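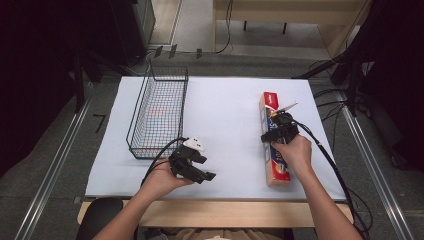
Two hand-held grippers at the table, with a wire mesh basket and a long box.

Participants wanted - Nondby manipulation study

We are testing whether demonstrations recorded with hand-held grippers can replace teleoperation when training a two-arm policy. Each participant completes 50 short pick-and-place trials, seated, in a session of up to 83 minutes. No robotics experience is needed - both hands must be free of injury. Sessions run in May. Contact Radka Angelovski, Nondby.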